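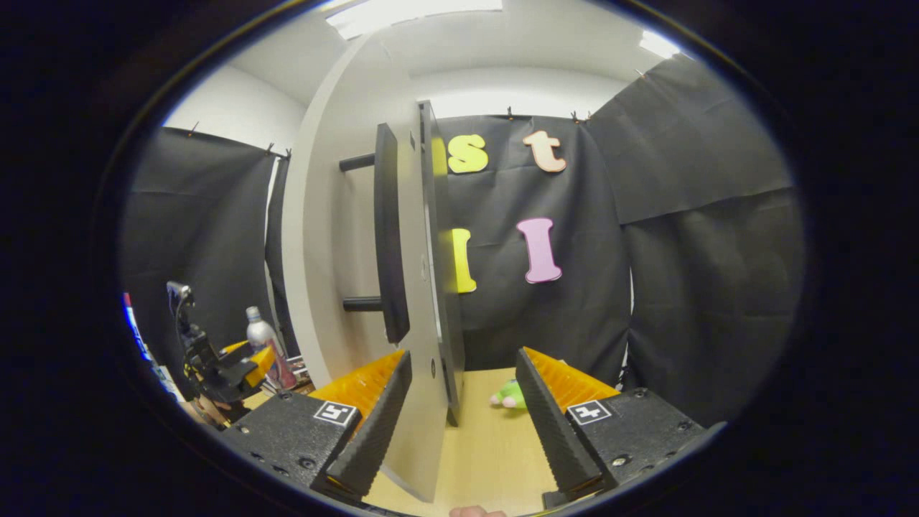
Sang Hà: I'd leave the handle where it is and look at the hinges first. A tall door that won't stay shut is almost always hanging out of line, and a new catch on a door that's out of line just wears out.

Category: Doors & Hardware > Handles, Catches, Hinges

areeba_sial
Thanks. To fill in the rest, it's a white panel door with thin black edge trim and a black vertical bar handle on two standoffs. It drifts open a little every time. I've tightened the hinge screws twice. The room has black curtains on clips and I'd like to keep those up while I work if I can.

Giang Lưu
What catch is on it now?

areeba_sial
A Brudden roller catch. The roller is fine, but it doesn't seem to grip anything.

Giang Lưu
Then I disagree with Sang Hà. Roller catches are not much use on a tall light panel. Go magnetic. I put a Turar magnet on a closet door in April and haven't touched it again.

Sang Hà
You can put a magnet on it, sure. If the door leans, it will pull off the magnet the same way it pulls off the roller. Put a level on the edge. If it's out by more than 2 mm top to bottom, shim the lower hinge.

sontrinh
Level on the edge, yes, but do it with the door closed by hand and then again with it open. Mine read fine closed and was off when open. The floor was the problem, so the whole partition leaned.

areeba_sial
Checked it this evening. It's out by 3 mm, leaning toward the opening side. Same reading open and closed.

Sang Hà
So shim it. Cardboard from a cereal box works for a test. Cut it to the size of the hinge leaf, one layer at a time.

Giang Lưu
Cardboard compresses. Use plastic shims, the Phùng ones come in a pack with different thicknesses. I'd still add the magnet.

Sang Khúc
One more thing to check is the bar handle. A long bar on standoffs puts weight out in front of the panel, and if the bolts are loose the bar shifts when you let go. Mine has thread locker on it now.

sontrinh
I don't buy that. A bar handle weighs next to nothing compared with the door.

Sang Khúc
Depends on the bar. Mine is 800 mm of solid steel from Brimuneck and it made a difference on a hollow door. If hers is tube then no, probably not.

areeba_sial
Mine is tube, and the bolts are tight. I put in two layers of cardboard behind the lower hinge and the door stays put now if I close it gently. If somebody shuts it hard it bounces back open.

Giang Lưu
That's the roller.

Sang Hà
OK, that part is the roller. Move the strike plate in a hair before you buy anything.

areeba_sial
The strike plate has round holes, no slots, so I'd have to fill and redrill. I'll order the magnet and the plastic shims together. Does the magnet go at the top or in the middle?

Giang Lưu
Top. Open the door to 90 degrees and you'll have room for the driver.

sontrinh
Middle if the panel is warped. Otherwise top.

Last updated: April, 9:40 PM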